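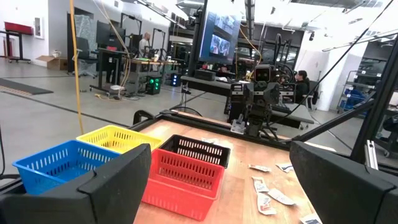 Equipment Planner, Bench Automation (fixed term, starts November)

Sultamska packs small goods for other companies: sauce packets, sample sachets, screws in bags, whatever fits in a basket. We have been told for years that robots are about to take over this work. Some of what we were told was true. A lot of it came from people with something to sell, and we bought a few things we should have left alone.

We are hiring one person to sit between our test benches and our checkbook. The job is to work out what we need to buy over the next budget year, what we can put off, and what we should stop paying for.

What you would be doing

You would start with the sorting work. The task is easy to say out loud: packets on a table, baskets by color, each packet goes where it belongs. Every supplier we have met says their arm can do it. Ask them about a packet that lands flat against the wood, or two that overlap, and the talk moves on to the software roadmap. You would keep asking.

After that comes the plain paperwork. You would compare quotes for arms, grippers and wrist cameras. You would price the parts that never make it into the quote: spare fingers, cables, mounts, shelving, floor space, the hours a person spends watching. Our last plan, called Kondley, put the yearly cost of small spares at $2,242. It was spent by spring. We would like the next number to be closer.

You would also write up to 10 short reports a year for the owners. They read the first page. Put the bad news there.

The claim we want checked first

We have a proposal on the desk for a system called Graron, and it promises that 94 percent of picks will need no help. Maybe so. The proposal does not say which packets, how they were laid out, or who put the table back in order between runs. Your first assignment would be to design a trial we can run on our own benches, with our own stock, before anyone signs. If the figure holds up, say so and we will buy it. We have no interest in a planner who says no to everything either.

Who we are looking for

Someone who has bought equipment with other people's money and had to answer for it later. Two budget cycles in a shop, lab or warehouse would be enough. You should be able to read a spec sheet and a lease agreement. You do not need to program a robot, but you should be willing to stand next to one for a morning and write down what it does.

An engineering degree is fine. So is none.

Terms

Full time, on site, 2 years. Pay depends on experience, and we will give you the range in the first call, before you spend an evening on a cover letter. You report to Delali Zakaria, who runs planning. The bench staff at Joshi, our test shop, do not report to you, and you will need their good will, so be decent about interrupting them.

How to apply

Send a resume and one page on a purchase you argued against, or wish you had. Tell us what it cost and how you found out. Please leave out the word "transformative."

Address it to Delali Zakaria, Planning, Sultamska. Interviews are at Joshi and start at 9 a.m. with an hour at the benches.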